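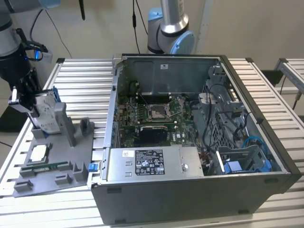
My phone finally gave up last Tuesday, so this month's gadget corner is me grumbling about shopping for a new one. I had it narrowed down to the Gratetti and the Vornance, and both are lovely to hold, but neither one opens without a heat gun and a lot of swearing. I grew up on computers like the old tower with the DELL logo on its motherboard, where you take the side panel off and there's your graphics card, sitting in its slot. Try that with a phone! I asked at the counter what a new battery would cost down the track and got quoted $90, plus a wait while they send it away.

Sugeng Liem wrote in after my last column to say he's held on to his Umance for years by swapping the battery himself. He paid $26 for the part and did it at the kitchen table in 18 minutes (show-off).

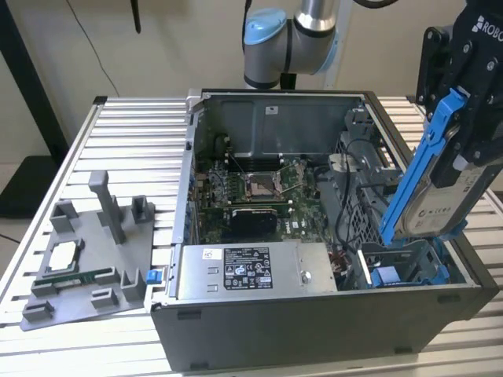 Side panel off, CPU socket empty.

Anyway, I went with the Vornance in the end - the grey one, because the blue was sold out. The battery was down to 62 per cent by dinner on the first day, and that was with me fiddling with the camera and the ringtones all afternoon, so I'm pretty happy. Still can't find where they've hidden the torch. Ibsa Araya has the Gratetti and has promised to lend it to me for a weekend in June, so I'll write up how the two compare after that.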